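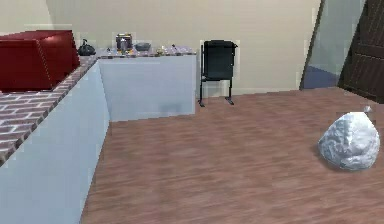

Computer-rendered kitchen-style interior with a long white counter and a plank floor

Trarken is a sour vegetable soup made from fermented turnip, barley and dried mushrooms. It is the main winter dish of the Ferkamov valley, where it is eaten from the first frosts in November until early spring. The name is used for both the finished soup and the fermented turnip that goes into it. Cooks who need to tell them apart call the turnip "raw trarken."

Name

The word comes from a local verb meaning "to grate." Older household books from the valley spell it trarkin or tarken, and the second form is still heard in the upper villages. In the neighboring district of Skastico the same soup is called gray soup, after the color the mushrooms give it.

Ingredients

The turnips are a flat, white-fleshed type with a purple shoulder, harvested late. They are grated coarsely, salted and packed into crocks with caraway seed and a heel of rye bread. Some households add a few slices of horseradish root to keep the turnip crisp. The crock is weighted and left in a cool place for 11 days, after which the bread is removed and the turnip can be used or moved to cold storage.

The other standard ingredients are pearl barley, dried mushrooms, onion, bay leaf and either lard or sunflower oil. Carrot is common in the lower valley and rare higher up. Potatoes were added in many homes during the twentieth century and now appear in most restaurant versions, although older recipes leave them out.

Preparation

The mushrooms are soaked overnight and the soaking water is kept. Barley is simmered in this water until soft. Onion is cooked separately in fat until dark brown, and then the drained turnip is added and fried for a few minutes. The two parts are combined with more water and a ladle of the fermenting brine, then cooked over low heat for an hour.

Salt is rarely added, as the brine is already salty. A cook who finds the soup too sour will usually stir in a spoonful of plum butter. The soup is considered better on the second day, when the barley has thickened it.

A typical family recipe calls for 900 grams of raw trarken to 227 grams of dry barley. The odd barley figure comes from the half-pound measure used in early printed versions, which was later converted to metric.

Serving

Trarken is served in deep bowls with rye bread and sour cream. On fasting days the sour cream is left out and oil is used in place of lard. At weddings and large family meals, the soup is brought out after the meat course and eaten in small cups.

Variations

Skastico style uses buckwheat in place of barley and is thinner, with more brine. The cooks there add smoked pear, which gives a slightly sweet taste.

Omerović style is named after an inn on the road between the two districts. The soup is strained and poured over the turnip in the bowl, with a poached egg on top. It has been on the inn's menu since 2000 and is the version most visitors know.

A dry form, made without broth, is used as a filling for pies and dumplings. The turnip and onion are fried until no liquid remains, then mixed with cooked barley and black pepper.

Storage

Raw trarken keeps through the winter if the turnip stays below the level of the brine. A crock kept in a warm room sours quickly and the turnip goes soft. The finished soup can be refrigerated for three days. It freezes well without potatoes, which turn grainy when thawed.

See also

Sauerkraut
Sour rye soup
Pickled turnip
Barley soup

This page was last edited on Jan 17, 2026.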